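Re: Finishing a light wooden table, oil or lacquer?

ernska_oak
Posted 20 December 2020
Joined: October
Posts: 13

Hello all. I bought a wooden table top from a small seller in Brendetdale and it came without any finish. It will be used every day, for meals and for paper work. I want to keep the light color as much as possible. The seller told me to use hard wax oil and not think more about it. My neighbor told me lacquer, two coats, and then I have peace for many years.

I have read many old threads in this section and now I am more confused than before. Please excuse my English, I try to write clearly.

Stunside93
Posts: 2

Lacquer. I used oil on my first table and in the second winter it had gray rings from cups. With lacquer you wipe it and go to bed.

plane_and_simple
Posts: 93

I disagree with Stunside93. Lacquer is fine until the first deep scratch. Then you must sand the whole top, and if you live in an apartment this means dust in your bed and in your soup. With oil you sand only the bad spot, put a little more oil, and the next morning you have to search for the place.

For the color: every oil makes the wood a bit more yellow. Buy one with a little white pigment in it and test on the underside first.

ernska_oak

Thank you both. I did not know about the white pigment. Is the result not like paint? I would like to still see the wood.

plane_and_simple

No, the pigment is very thin. You still see the wood. But stir the can well, also between the coats, the white sinks to the bottom. I forgot it once and the last side of a shelf came out like milk.

Below my signature there are older threads where people argue about water-based lacquer, maybe read also these. For the tone I think you want something in this direction:

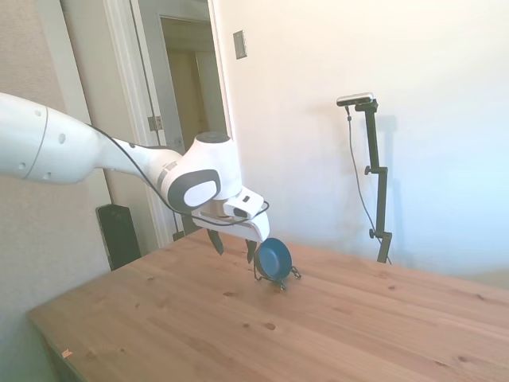 Light wood table top.

I can not promise that your wood will go the same way. Each board takes the oil a little differently, and the light in the room changes a lot too.

Stunside93

The color is nice, I admit it. But a water-based matte lacquer also stays light, and it does not ask for new oil every year. You write "sand only the bad spot" like it is nothing. Some of us have children and no free evenings.

Dimitriou_fan
Posts: 19

I have both at home, so I can be a little neutral. The kitchen table is lacquered and the desk is oiled. The desk is nicer under the hand. The kitchen table is easier to live with. If I could have only one table for food and paper, I would take lacquer, but I would miss the feeling of the oil.

One thing which is not yet said here: rags with oil can start to burn by themselves. Lay them flat outside to dry, or put them in water in a metal can with a lid. Please do not throw them in a ball in the trash.

plane_and_simple

Very good that you write this about the rags.

Stunside93, once a year it takes me one evening, and most of that evening is waiting. But I accept that we will not agree.

ernska_oak

I will make two test strips on the underside, one of each. The shop in Brendetdale sells small cans of the white oil, and my neighbor has still some matte lacquer in his garage. Which grit should I stop at before the oil? The seller wrote 120 but in another thread I saw 240.

plane_and_simple

150 is enough. If you go too fine, the oil does not go in well. Read also what is written on the can, some makers want it different.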